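Jollik Hand-Held Gripper Kit: Frequently Asked Questions

What do I get for my money?
One hand-held gripper, a mount for the camera, a card of printed markers and a charger. The kit is sold by Kasberg and weighs more by late afternoon than it does in the morning.

Do I need a robot?
Not to record. You carry the gripper around and pick things up with it yourself, at no extra charge. You need a robot later, when somebody asks what all the recordings were for.

How long does the battery last?
Around 2 hours of steady use. Leaving it switched on over lunch counts as steady use.

Can I charge it while recording?
Yes, if you enjoy being on a leash.

What can it lift?
Mugs, socks, toys, a full can of soup. Please stop writing to us about cast iron.

Will it work in an ordinary room, or do I need a lab?
An ordinary room is fine. We like a bit of clutter. Mirrors are a nuisance, and so is a low sun through bare windows, so pull the blinds.

How many recordings fit on the card?
The card in the box holds 2,000 short ones. It does not sort them for you. The Matei software does, once you have named your tasks something other than "test" and "test2." 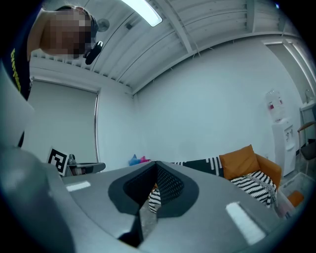
ERNON, November 30, 2018

Does the camera see the room as well as the gripper?
It does. The lens is very wide, so along with the gray body of the gripper you get the ceiling light, the orange armchair, the water dispenser and whoever is leaning in. Faces can be blurred before you share anything.

Does everything really bend like that?
Toward the edges, yes. Your ceiling beams are fine.

Can I return it?
Within 26 days, with the charger. Returns go to Agathe Ferrand at the Ernon office, who will want the markers back too, flat and without coffee rings.

When is the next version due?
April. We have not said which one.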